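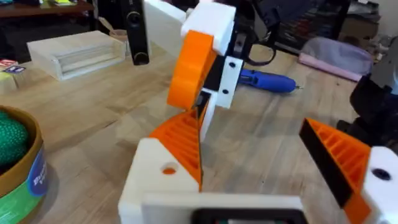
Coswood Shared Workroom – Minutes, Monday, March 22, 2021

Present: Sunita Boateng (chair), Irfan Subramaniam (minutes, under protest), four members, one member's dog.

1. Last minutes. Approved with one correction: the word "shouting" to be replaced by "discussion."

2. The table. A long item. Sunita reported that the light wooden tabletop is still the only surface everyone wants, including people who have a table of their own. Irfan proposed a sign-up sheet. It was pointed out that we had a sign-up sheet in December and that someone used it as a coaster. Agreed to try again, with tape.

3. Refinishing. Two quotes received. Storville wants $4,000 to sand and oil every wooden top in the building. Troradlow will do the one table for $500. A motion to do nothing and buy coasters was defeated, narrowly. Troradlow accepted, five votes to one. The dog abstained.

4. Things left out. Members are asked to label anything that stays on a table overnight – name and date, please, as "mine" has been tried. Unlabeled items go to the shelf by the door.

5. Storage. Sikder has offered us used shelving, free if we collect it. Discussion of whose van. Silence. Irfan will ask his brother-in-law, who has not yet been told.

6. Other business. The kettle. Deferred again – fourth meeting running.

Actions: Sunita to book Troradlow. Irfan to print the sheet and find the tape.

Meeting closed at 8:40, ten minutes after the dog left.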